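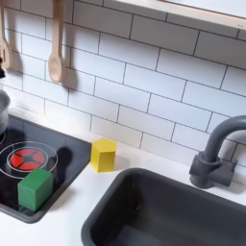

Borrowing large items from the toy library

22 January 2018

The Woltby toy library has reopened after the winter break, and the way large items are lent has changed. The new arrangement covers anything that will not fit in one of the blue lending bags: play kitchens, workbenches, dolls' houses, slides, ride-on cars, the sand table and the long train table.

Until now large items were lent on the same terms as everything else. A family could take one home, keep it until the loan ran out and renew it as often as they liked. In practice the same things stayed in the same houses for most of the autumn, and families who came later in the session found only the bags of bricks and the puzzles. The library has 148 families on its books, and a good many of them joined in order to borrow something big that they had no wish to buy or store for good.

From now on a large item can be borrowed for two weeks and renewed once if no other family has asked for it. Each family can have two large items out at a time. The limit on bags has not changed.

Reserving

Large items can be reserved at the desk or by telephone during opening hours. Give the name of the item as it appears in the catalogue, and not only the kind of toy, as there are several play kitchens and they differ in height and in what comes with them. The catalogue is in the ring binder by the door. A fresh copy is being typed up, and in the meantime the handwritten additions at the back should be treated as part of it.

When a reserved item comes back it is checked and cleaned, and the next family is rung the same day. It will be held until the end of the following session. After that it goes to the next name on the list. If you know you will be away, tell the desk and your name will be kept in its place.

Reservations made before the break have been carried over. Families who put their names down on the old sheet pinned to the noticeboard should check that they are in the new book, as some of the entries on the sheet had no surname or telephone number and could not be matched to a membership.

Late returns

There is a charge of 50p for each session that a large item is overdue. It is charged only where another family is waiting. Illness, snow and cars that will not start are all accepted as reasons, but please ring, so that the next family can be told not to make the journey.

Getting things home

Most of the large items come apart. The dolls' houses do not, and neither does the smaller slide. Measure the boot of the car before you come, and bring a blanket if you mind about scratches. The sizes are now written beside each entry in the catalogue, with the longest side first.

The library's trolley can be used as far as the car park but must not be taken down the steps to Ancombe Road. The ramp is at the back of the building, past the bins, and the gate is unlocked during sessions.

Families without a car can ask about delivery. Begović, the furniture shop on the corner of Ancombe Road, has offered a space in its van for journeys within Woltby when it is already going that way. There is no charge. Deliveries are arranged through the library and not with the shop, and the driver will bring the item to the front door but cannot carry it upstairs or put it together.

Putting things together

Every item that comes apart now has a numbered label and a cloth bag of screws and fixings tied to it. The bag should contain the right key or screwdriver. Check this at the desk before you leave. If a part is missing, say so then, and it will be noted on the card so that it is not put down to you later.

Play kitchens, workbenches and any other tall piece should stand on a level floor with their backs against a wall. Where there is a strap, use it. Please do not drill extra holes in the toy itself. Several families have asked whether they can leave a strap off for a short loan, and the answer is no.

Stickers, felt pens and paint should be kept off all wooden toys. Marks do come off plain painted surfaces with a little patience, but they soak into bare wood and stay there.

Cleaning before return

Toys are cleaned again when they reach the library, but a large item that comes back dirty cannot be lent out at the same session, and this was the most common cause of delay in the autumn. Please allow half an hour for it.

Empty the item first. Small pieces get into cupboards, drawers and ovens, and the library has a box of other people's keys, dummies and teaspoons waiting to be claimed.

Wipe all the surfaces with a cloth wrung out in warm water with a drop of washing-up liquid. Go over them again with clean water and dry them with a tea towel. Water left standing on chipboard makes it swell, and the edges of two workbenches have already had to be replaced because of it. Do not use bleach, scouring powder or furniture polish.

Wooden spoons, pans, food and tools should be washed by hand and dried flat on a towel. They must not go in the dishwasher. Cloth items such as aprons, oven gloves and dolls' bedding can be machine washed on a cool setting, unless there is a label saying otherwise. Bring them back damp in a separate bag if you have run out of time, and tell the desk.

The sand table should be returned without sand. Sand must not be emptied into the library's sinks or the drain in the yard.

Accessories and missing pieces

The accessories for each large item are listed on a card kept in a plastic wallet. Check them off when you collect and again before you return. The card stays with the toy.

There is no charge for a piece lost for the first time. Things roll under cookers and turn up months later, and they can be handed in whenever they are found, even if the family has since left the library. If a piece is needed to make the toy safe or to make it work at all, the item will be taken out of use until it has been replaced.

Offers of spare play food, small pans and cutlery are welcome. They should be sound, free of splinters and too large for a young child to swallow. Soft toys cannot be taken at present, and there is no more room for jigsaws.

Items under repair

The red ride-on car is waiting for a wheel. The tall workbench needs a new vice, and the train table has a split leg. The Pumus marble run has been withdrawn altogether, as the joints have worn and it comes apart when it is lifted. It may be kept for play at the library, where it can be left standing on the mat.

Anyone who has a sash clamp to lend for the table leg should leave a note at the desk.

What children do with them

Zsófia Takács, who runs the Woltby childminders' group, was asked for her thoughts on how families can make the most of a short loan. She suggests putting other toys away for the length of it. "If the kitchen comes into a room that is already full, it gets ten minutes and then it becomes a shelf," she said. "Clear some space and leave it alone. They don't need to be shown."

She also advises against setting out every accessory on the first day. A few pans and a spoon are enough to begin with, and the rest can be brought out when interest drops. Dried pasta and clean empty packets from the cupboard do as well as bought play food for children who are past the stage of putting things in their mouths.

For children of different ages in one house, she recommends a piece that can be used from both sides or that has more than one job to do. A play kitchen can be a café, a shop or a potions bench. A slide has one use and usually one queue.

Her group will be using the side room at the library for the rest of January. Childminders who hold a library card can borrow on the same terms as families, and one reservation covers all the children in their care.

Opening hours and renewals

Opening hours are unchanged. Membership renewals are due now for anyone who joined at this time last year, and can be paid in cash or by cheque at the desk. Please bring your card, and let us know if your address or telephone number has changed. Those still holding a large item from before the break should bring it back to the next session or ring to renew it under the new terms.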